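Getting Ink Off Tables, Boards and Hands

By Áine Hanrahan

Rubber stamps and ink pads turn up in most craft drawers, and sooner or later the ink gets onto something else. What you do next depends on the ink. Check the pad before you start scrubbing. The label usually says dye, pigment or permanent, and each one needs a different cleaner.

Dye ink

Dye ink is thin and sinks in fast. On a melamine shelf or a glazed tile it comes off with warm water and a drop of dish soap. On bare wood it goes into the grain, and soap alone will only lighten it. Dab with rubbing alcohol on a cotton pad, changing the pad as it picks up color. Don't rub in circles — you'll make a bigger stain. Work from the outside in.

Pigment ink

Pigment ink sits on the surface and stays wet longer. Lift what you can with a folded paper towel before adding any liquid. Then use soapy water. If a shadow stays behind, a paste of baking soda and water will take most of it off. Leave it on for ten minutes and wipe with a damp cloth. Skip the paste on anything glossy, as it can dull the finish.

Permanent ink

You need alcohol or a solvent stamp cleaner. Open a window. Test a spot on the underside first, especially on painted or varnished furniture. I took the varnish off a corner of my own desk one July by skipping that step, and the corner still looks cloudy.

Hands

Cooking oil, then dish soap, then water. Rub the oil in dry and give it a minute. Sugar mixed into the oil helps around the nails.

Clothes

Put a paper towel under the stain and blot from the back with alcohol. Rinse in cold water. Don't put it in the dryer until the mark is gone, as heat sets it. Red is the worst color for this and may need three or four rounds. Muthu Kamath wrote in to say that hairspray worked on his school shirts. Older hairsprays were mostly alcohol, but many now are not, so read the can.

Protecting the table

Put something wipeable down before you open the pad. An old cutting board works, or a sheet of 200 grit sandpaper's worth of nothing fancy — plain freezer paper, shiny side up, taped at the corners. Newspaper lets ink through.

Storing pads

Keep pads flat with the lid snapped shut. Pigment pads do well upside down, which keeps ink near the top. A dried-out dye pad can often be brought back with re-inker from the same maker. Add a few drops, spread them with the back of a spoon and let it sit overnight.
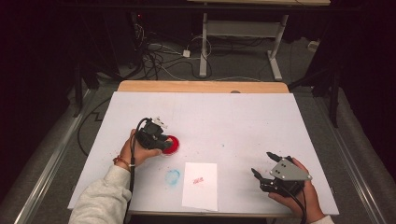 Can I use bleach on an ink stain on a wooden table?

Household bleach is a poor choice for this. It can leave a pale patch in the wood that looks worse than the ink. Try alcohol first, and if the stain has gone deep, sand lightly and refinish the spot.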